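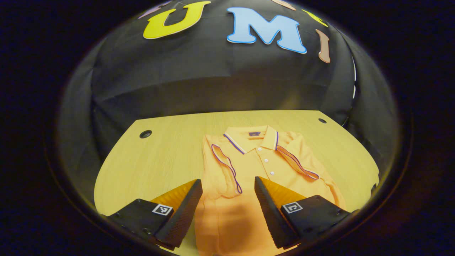 A table with nothing to prove.

My closet shelf in Tresisano holds 154 folded things, a figure I know only from moving in December and being charged by the piece. Most had been folded on a bed. It showed.

The bed is where folding goes to die. It sags, it invites you to sit, and by the second sleeve you are reading your phone. What folding wants is a hard, pale, boring table with enough room for one shirt and no room for opinions.

Handia will sell you a folding board for this. Magalhães sells a cabinet to keep the board in. I have been tempted by both, usually at night.

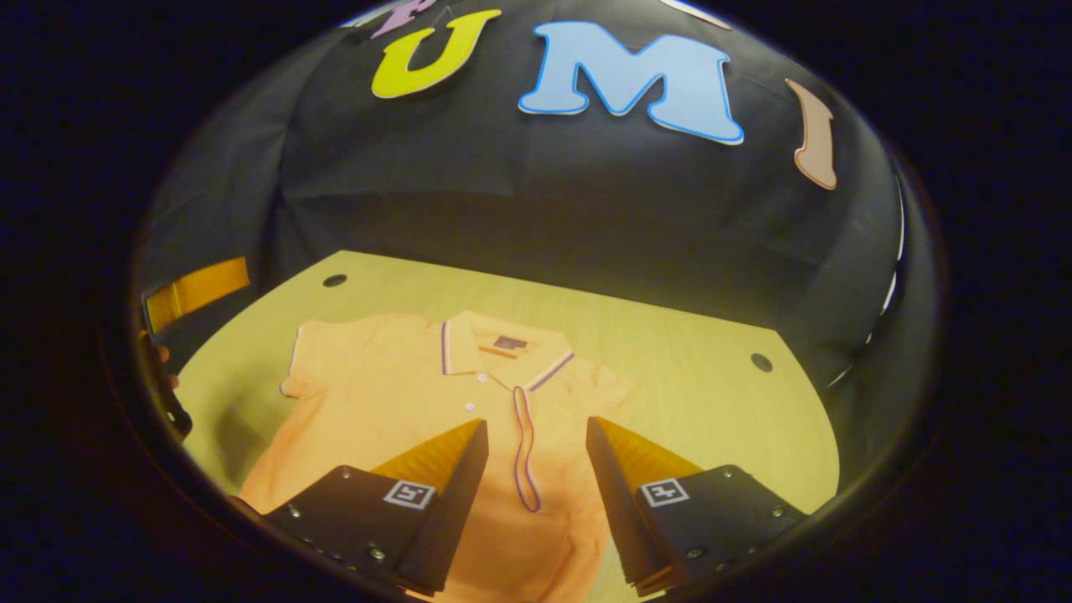
The polo is the real test. A T-shirt forgives you. A polo has a collar, a placket and a couple of buttons, and if there is striped trim down the front, every crooked fold gets underlined in color. You smooth it, face up, and the wrinkles move over an inch and wait.

I still say do it on the table. Clear off the mail first. Mine goes on the bed now, where it has been since nearly 2 weeks ago, and I sleep on the other side.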